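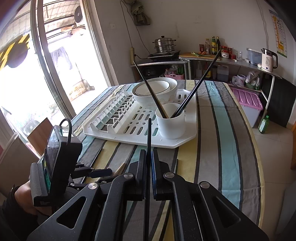
The Neltov Hand Unit is a hand-held parallel gripper for teaching manipulation tasks by direct demonstration. The operator holds the unit by its grip and performs the task at normal working speed while the unit records finger opening, hand position and the view forward of the jaws. No robot is required at the place of recording. A household dish rack holding bowls and a mug with two long chopsticks standing in it is well within the intended range of work, as are similar tasks at a counter or sink.

Recording two-handed tasks

Units may be used singly or in pairs. In paired use, both units share one clock, and the two recordings are stored as a single demonstration. Neltov recommends pairs for any task in which one hand steadies an object while the other places or removes something. Operators new to paired work should complete 6 practice runs before recording begins.

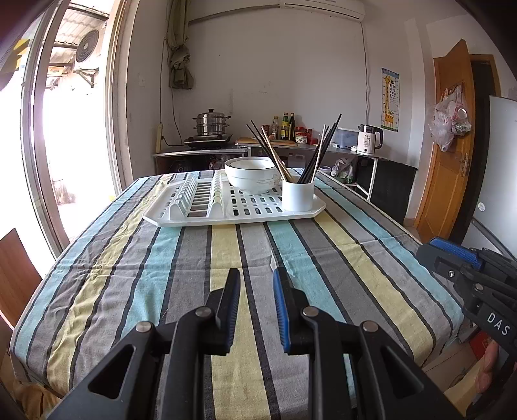
Paired recordings are checked for timing when they are transferred to the Flireck desktop software. A demonstration in which either unit has lost its position is marked for review and is not deleted. The operator may trim it, keep it or record the task again.

Supplied with each unit

Charging cable, wrist strap, spare finger pads, calibration card and printed handbook. The carrying case is sold separately - please state single or paired when ordering.

Memory and records

Internal memory holds up to 200 demonstrations of ordinary length. The current handbook lists 157 household tasks with suggested starting positions.

Training and loans

Customers may request a half-day introduction at the Taşdemir workshop. Sessions are led by Duygu Gündoğdu, head of operator training. Universities may borrow a pair for one term, subject to availability. Requests for the autumn term should be received by the end of May.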